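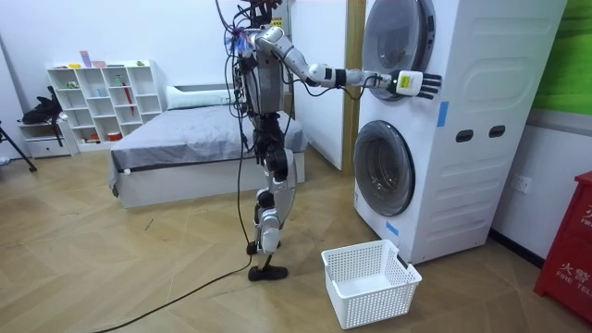
Is a stacked laundry unit worth it? I have my doubts

I have been told for years that stacking is the answer. Su-chen Kong swears by hers, and so does my sister-in-law, who also swears by vinegar. The argument goes that you get the floor back. Fine, you do get the floor back, and then you put the laundry basket on it, right in front of the doors, where you need to stand.

My first complaint is the height. With one round door above the other, the lower one has me bending and the top one has me reaching up into a drum to feel for the last sock. Pei-shan Lai is a good bit taller than I am and says she has never noticed. Well, no.

Then there are the tips. I read a post on a forum called Sturna that promised to change the way I do washing in 11 steps. It had 3,814 likes. Step one was to sort by colour. Step four was to buy a Griltotar drawer organiser for the pegs, and I stopped there. I don't own enough pegs to organise.

What I will grant is the basket. A plain white plastic one, nothing clever, beats every fabric hamper I've had. The hampers sag, and the one with the bamboo lid went musty by October.
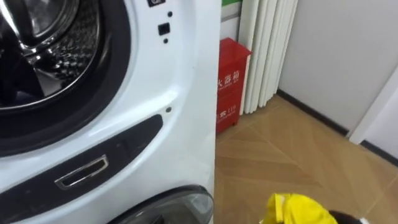

And please look after the rubber round the door. I was sceptical about this too — it sounded like the sort of chore invented to sell wipes — but Eilidh Geddes made me run a cloth round the fold in mine and I had to throw the cloth away. Plain water and an old flannel will do. I leave the door ajar afterwards, which annoys everyone who walks past it.

The handle I wipe when I remember. I have seen a special chrome cream for this and I don't believe in it.

So would I stack again? In a small flat, probably, through gritted teeth. If I had the width I'd put them side by side and have a shelf along the top for folding. Kaisu Sjöberg has that arrangement and tells me the shelf is now entirely covered in post.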